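# Duvero Teleoperation Kit for Two-Arm Platforms

The Duvero kit lets one operator drive both arms and both hands of a robot by remote control and record the session as training demonstrations. It consists of a pair of motion gloves, two wrist trackers, a foot pedal and the Totach recording software. The robot itself is supplied separately.

## Operation

The operator stands or sits facing a monitor that shows the view from the robot's head. Wrist position and finger bend are read from the gloves and sent to the arms. Pressing the pedal engages control; releasing it holds both arms in place. A double press marks the start or end of an episode.

Finger mapping is set per operator and takes five minutes. Profiles are stored by name, and one installation holds up to 20 of them.

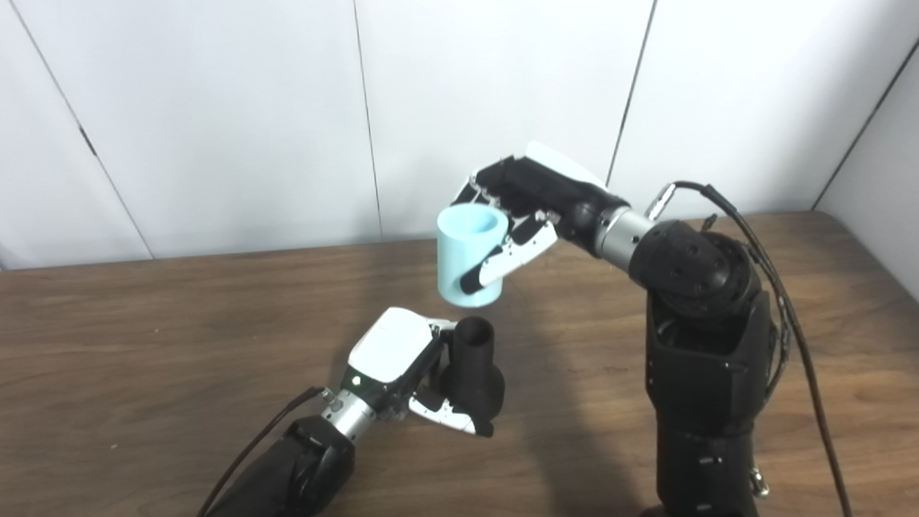
*Cup stacking task, head view. Right hand: light blue cup. Left hand: black cup.*

Two-handed tasks of this type depend on the relative position of the hands more than on the position of either one over the table. For this purpose the software has a paired mode, in which the left hand serves as the reference for the right. Motion scaling can be lowered for the final approach – 0.5 is the factory setting – and returns to full when the hands separate.

## Recording

Each episode is saved with:

- head video
- joint positions for both arms and hands
- commanded glove values
- pedal state
- operator notes (optional)

Episodes can be trimmed, tagged or rejected in Totach before export. Rejected episodes stay on disk until deleted by hand.

## Specifications

| Item | Value |
|---|---|
| Glove channels, per hand | 14 |
| Episodes per project file | 500 |
| Glove cable length | 5 m |
| Glove sizes | S, M, L |
| Operator profiles | 20 |

## Ordering

Gloves are sold in pairs only. Replacement liners and pedals are listed under spare parts. The next firmware release is planned for November – kits ordered before then can be updated over USB.

Technical questions: Olga Macedo, applications. Orders and lead times: Faraji Kinyua, sales.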